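3.2 Shelf restocking with the student team

The thirteen students in the Zernia club wanted their robot to learn from something they all knew well, and after a good deal of friendly arguing they settled on tidying snack shelves. Each of them first practiced setting a soft pouch upright with both hands (Figure 2), and we were delighted by how much they had to say about it afterward, mostly about where to press so that the bag would stay standing!

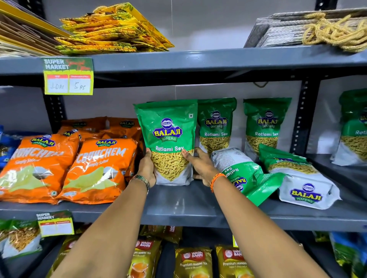
Figure 2. Two-handed placement of a Ratlami Sev pouch on the middle shelf.

3.3 Labeling sessions

Labeling took up most of October. Ihor Hladun led the sessions in Kamero, and the students marked 1336 short clips by hand, with almost 20 set aside where they could not agree on when the grasp began.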